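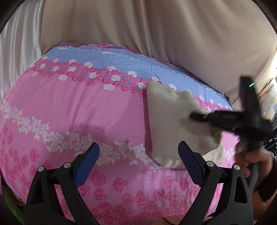
Rose cushion on the beige sheet.

Wednesday, September. Back on the Drovent bonus wallet, and I'm glad to say the free-spin expiry bug finally shows itself on demand! Ran 158 test accounts through the Wiriya slot build and 36 kept their spins past midnight — all of them registered on Flutavport time, bless them.
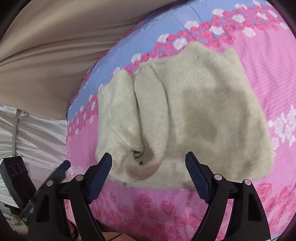

1 min read

Moved the expiry check over to server time after lunch and ran the same accounts again, none stuck. Still want to try it with a deposit limit set, as Burstead players mostly have one. Log is in the shared folder, run 107.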